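I got to Gumura at nine in the morning and Gerardo Negri was already on his second coffee, with a window full of simulated kitchens running behind him. He waved me into a chair and started talking before I'd found my pen. I liked him right away.

Gerardo works on what he calls "the boring end of hands." His group trains two-armed robots in simulation, a whole kitchen's worth of chores, and then tries to figure out why the policies do what they do. The project is named Postari (he won't tell me why, I asked twice), and the result people have been emailing him about since February is a funny one. The policies got better at handling food once the team stopped rewarding them for closing their fingers.

"We had this reward for grasping," he told me. "Fingers close around the thing, you get points. And so of course it closed its fingers all the time! On the food, on the plate, on air. It was a very enthusiastic robot."

So they took it out. What they left in was a much plainer signal based on where the food ended up, plus a small penalty for pressing too hard on anything. Then they let it run on a kitchen set they'd built up over the winter, with dishes and food that change from one episode to the next.
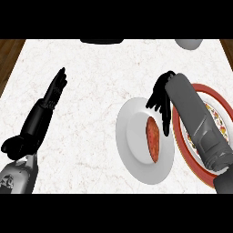 "The first thing you see is that it gets slower near the food," Gerardo said. "Everybody hates this when I show it. They want it to go fast. But I look at the contact forces and I'm happy, because before this it was basically punching dinner."

I wanted to know about the other arm, the one that doesn't have the job. I'd figured two arms meant two busy arms, and that's apparently what most visitors figure. Gerardo laughed and pulled up a plot I only half understood. The policy controls both arms all the time, he explained, so even when one of them has no part in the task, it has to be told to do something, and the something is learned too.

"Early on the free arm was a disaster — it would wander in and hit the working arm," he said. "We thought about freezing it. My colleagues at Stidier freeze theirs, and it's fine, it works. But then you can never ask it to help. I want it to learn to wait. Waiting is a skill, you know? I have a teenager, I'm very aware of this."

The comparison itself is pretty simple. They trained 12 policies, half with the grasping reward and half without, and ran each one for 1000 episodes on dish layouts it hadn't trained on. The ones without the reward dropped or knocked away food less often. They also took longer per episode, and Gerardo was quick to bring that up himself, before I had a chance to be clever about it.
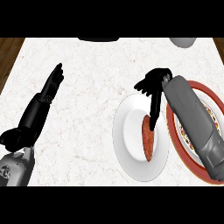 One of the kitchen runs in simulation, with the right hand just over the food on the white plate.

We spent a long time on the failures, which I enjoyed more than I probably should have. He keeps a folder of them, 123 clips, sorted by a system that I think only makes sense to him. His favorites are the ones where a single finger gets to the food well ahead of the others. Sometimes that finger gives it a shove, and then the whole hand has to chase it across the dish.

"With a gripper, two flat jaws, you don't get this problem," he said. "With a hand you have all these fingers, and each one can arrive at the wrong time. For a year I thought this was a bug in our controller. It's just what hands are like."

I asked the question everyone asks, about real kitchens. He made a face. A partner lab, Mertens, has the same kind of hands on a real bench, and they've started trying the policies there, but he wouldn't give me numbers and I didn't push. Food is the hard part, he said. In the simulator it keeps its shape. Real food squashes, and it sticks to the plate, and the friction changes if somebody got generous with the oil.

"I'm not going to tell you it cooks," he said. "Please don't write that it cooks."

Next on his list is a version where the waiting arm has to hold the dish steady while the other one works. He'd tried it the night before I came and it had gone badly, and he seemed delighted by that. He had the clip queued up before I could ask, and we watched it four times before his ten o'clock meeting showed up at the door.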